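Ticket 508
Queue: Bench cells / practice and compliance
Opened by: Oranuch Limsakul
Date opened: 23 March 2022
Status: Pending, waiting on requester
Priority: Normal

Summary: Start-of-run check keeps failing on the Nadach bench, want to know which part of the bench rules we're breaching

Details from requester:
Running the Plendetti pick-and-place set, block into bowl. Pre-run check in Pidik throws "start pose not confirmed" and won't let me log episodes. Cleared it by hand a few times in January, and was told to stop doing that, fair enough. Arm homes fine as far as I can tell. Need this sorted before the next batch, target is 400 episodes and I've got 50 that count.

Tried so far:
- power cycle, arm and PC
- re-ran calibration, saved over the old file
- swapped USB port
- different bowl, same error
Nothing.

Reply 1, support:
Couple of things before we look at Pidik. Don't save over calibration files. Bench rules sec 4, new file every time, old one kept. Can you get it back from the backup? Also what pose are you calling home, and is the gripper open or shut when you hit confirm. Send a photo of the bench set for a run please.

Reply 2, Oranuch:
Backup found, restored under its old name, new one renamed. Sorry about that. Gripper open at confirm, always has been. Arm folded back over the base, block in front of the bowl.
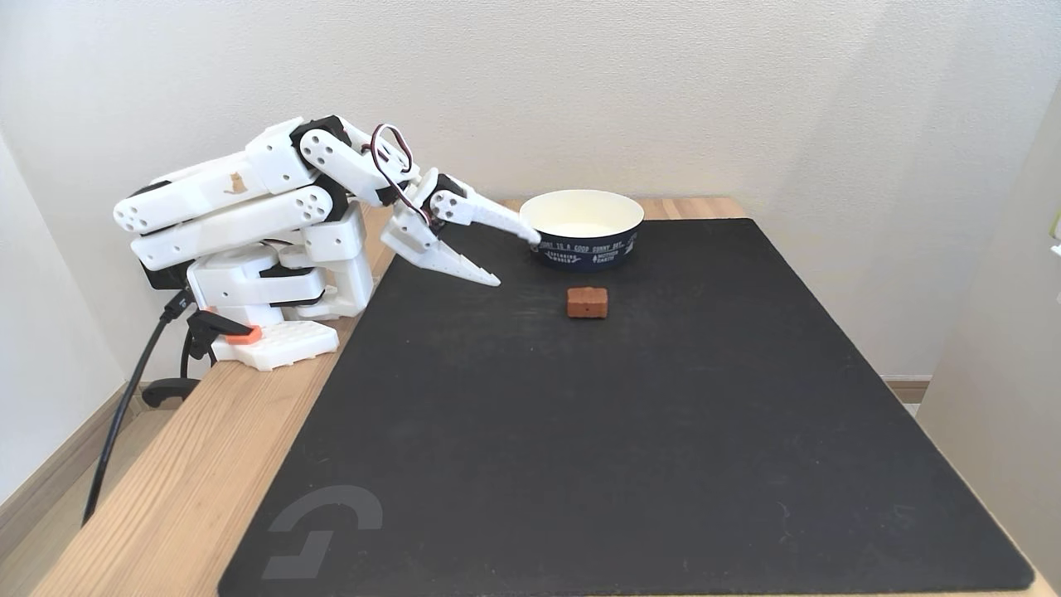

Fig. 1. Nadach bench, arm folded, gripper open, block and bowl on the mat.

Reply 3, support:
Thanks, useful. Going through it against the bench rules:

Sec 2, mounting. Clamp on the base plate, good. Can't judge how tight from a photo so do the push test, flat hand on the base, no rocking. Write it in the log, initials.

Sec 3, cables. Thick black one goes off the side of the table toward the floor. Rule is strain relief within reach of the connector and no hanging loop anybody can catch a knee on. Tie it to the table leg, leave slack. Wires by the wrist loop up high, check they don't snag thru full wrist travel, slow jog both ways.

Sec 5, start pose. Here's your problem I reckon. Rule changed with the Brandão revision. Start pose is folded with the jaws SHUT, and nothing under or in line with the gripper. You've got it wide open and the upper jaw overlaps the bowl from this angle. Might be plenty of clearance in real life but the rule wants it clear in the check photo too.

Sec 6, workspace. Mat's got dust and smudges. Wipe before each batch. Mark bowl and block spots so the layout can be repeated.

To do, in this order:
1. Motors off, tie cable, push test
2. Wipe mat, mark spots
3. Motors on, jog wrist slow
4. Jaws shut, wait 500 ms, confirm
5. One dry run, hand on the stop
Don't bypass the check if it fails again. Stop and put the error text in here.

Reply 4, Oranuch:
Ok, didn't know about the revision, our printed copy is the old one. Do the 50 I already have still count?

Reply 5, support:
Keep them but tag as old start pose, don't mix with the new ones. Bin the printout, current copy is in the Pidik help menu. Will colour the changed lines in sec 5 so the next person spots them.

Reply 6, Oranuch:
Tagged. Cable's tied, push test ok, initialed. Wrist jog and dry run still to do, will post teh result here.

Internal note: leave open till dry run is logged. Check whether the other benches have the old printout as well.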